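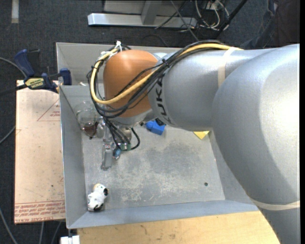 Orange and yellow next to silver-gray.

Home Courses Handouts Studio Hours Contact

We use cookies to remember your settings. Accept / Manage

Color Mixing for Painters, Handout 2: Grays
January
Waltraud Pfister, Skisondale Evening School

Last week we ended on the color wheel and Keabetswe Magagula asked why her shadows kept going dead. Great question, and it's the whole of this session! Gray is my favorite subject in the course, so please forgive the length.

Three ways to a gray

Black plus white is the one everybody knows. It's quick and it's useful for checking values, but with most tube blacks it leans blue. Put it beside a warm yellow and you'll see the blue jump out at you. (Try it with ivory black first, then with Mars black, which is usually a touch warmer.)

The second way is two complements. Blue and orange, red and green, yellow and violet. Mix them until neither wins, then add white a little at a time. Ultramarine and burnt sienna is the pair I'd keep if I had to give up all the others. Burnt sienna is really a dark, dull orange, and once you think of it that way the whole mixture makes sense. Tip it toward the blue and you have rain clouds; tip it toward the sienna and you have old stone.

Then there's palette gray, the stuff you scrape together at the end of the day. Save it! It has a bit of every color in your painting already, so it sits down quietly next to any of them.

What the neighbors do

A gray never looks the same twice. Surround it with orange and it drifts toward blue, surround it with green and it goes pinkish. The name for this is simultaneous contrast. The effect is strongest when the gray and its neighbor are close in value, so squint before you decide your mixture is wrong. Nine times out of ten I find the mixture was fine and the thing beside it needed changing.

It works the other way too. An orange that looks ordinary among reds and browns will glow against a plain gray, with no extra pigment at all. Painters who complain that their colors aren't bright enough often have too many bright ones.

Light in your workspace

Please check your bulbs. Konrad Baumgartner mixed a whole evening's grays under a 2,650 K lamp, and by daylight they were blue, every one of them. Warm light hides blue. If you can't paint by a window, buy a daylight bulb with good color rendering and use the same one all through the course.

Exercise, for Saturday

Take a sheet of primed paper and rule it into a grid of small squares. Along the top row go from pure ultramarine to pure burnt sienna in even steps. In the rows beneath, add more white each time. Do the grid once with a brush and once with a knife, because the knife mixes are cleaner and you should see that for yourself.

Next, cut 2 squares from the same gray swatch. Glue one on orange paper and one on blue. Pin them up, stand back, and write down what you see before anyone tells you what you ought to see.

Bring both sheets. Balthasar Sutter is lending us his box of Zaugg papers for the second part, so no need to buy any. The room opens at 9 a.m., and palettes go in the left-hand sink.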